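Friday, January 29, 2021

Bench notes, window room. Written in bits between other jobs so excuse the order.

Laptops first. Rasten want the whole pool back in use by Monday and the list they sent has 14 on it. Shelf has 17. Three not on any list, have put yellow tape on the undersides and left them on the bottom shelf. If one is yours take it, don't just peel the tape.

Wiping down. Used the Jolaro cloths, damp, not dripping, lid first then the palm rest then the keys. The 70 per cent wipes are fine on metal lids but NOT on the screens, we did that in September and two of them still have the cloudy patch at the bottom. Screens get the dry cloth and nothing else. Lids are looking all right on the whole. Greasy ones took two goes. There are little specks that stay put whatever you do, tried a fingernail on one, it's in the metal. Left it. Don't go at them with the blue scourer, it takes the finish off and then you have a shiny spot for ever.

Silver ones show every smudge once you tilt them to the window. Dark ones hide it, which doesn't mean they're clean.

Chargers: short by four. Checked the drawer, the other drawer, and the box under the sink where somebody had put the extension leads. Found two of the old type with the cracked sleeve near the plug, binned both. Ordering from Dellavetti again, same as last time, unless anyone knows cheaper. Their invoice came to 432 for the last lot incl. delivery and I still haven't had the signed copy back. It's in the tray. The green tray.

Batteries. Left everything on charge over lunch then pulled the leads and let them sit with the screens at full. Wrote the percentages on the whiteboard, somebody has since leant on the whiteboard. Will do again. From memory the worst was no. 9, down to nothing before I'd finished my tea, and no. 6 not far behind it. Both set aside. The rest good enough for a morning's work, not a whole day.

Hinges: no. 3 stiff, no. 11 floppy, won't hold itself up past halfway. Tightened 11 with the small driver, better, needs looking at again next week. Didn't touch 3, stiff is fine.

Carrying. Please, two hands, lid closed, no holding by the screen corner. I know it's quicker. That is how 11 got like it is.

Labels. The Org labels have come and they are too big, they run over the edge of the base. Trimmed the first few with scissors and gave up. Have asked for the narrow ones. Until then number in pencil on masking tape, underneath, NOT on the lid. Tape on the lid leaves a line and then it's back to the cloths.

Room. Window side is much the best for checking the lids but hopeless for checking the screens, too much glare by late morning. Did lids by the window and then moved to the back wall for screens and dead pixels. One stuck green pixel on no. 14, top left, can live with it. Blind cord has come off its hook again and I cant reach it without the step.

Tripods: leave them up for now, the legs are a pain to reset and they'll be wanted again. Just mind your feet. Moved the long bench out a bit so there's room to get past, will need moving back before the floor gets done.

Updates. Started six off at once and the network fell over, of course. Three at a time is the limit. Each one needs the charger in or it refuses half way and sulks. Nos. 1 to 5 done, 7 and 8 done, 10 still going when I wrote this. Don't close the lid on 10!!

To do still:
whiteboard numbers again
12 and 13, not even opened yet
chargers, order
narrow labels, chase
signed invoice, chase
find out who the three taped ones belong to
step ladder for the blind
more cloths, last packet is open

Storage after: stand them upright in the rack with a gap between, not stacked. Stacked ones at the bottom get the marks on the lid and it's always the bottom one that someone asks for.

Back on it after the delivery comes. 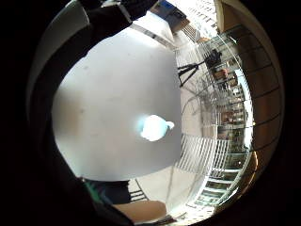 Silver lid, logo lit. Few specks and smudges on it. Tripod over by the window.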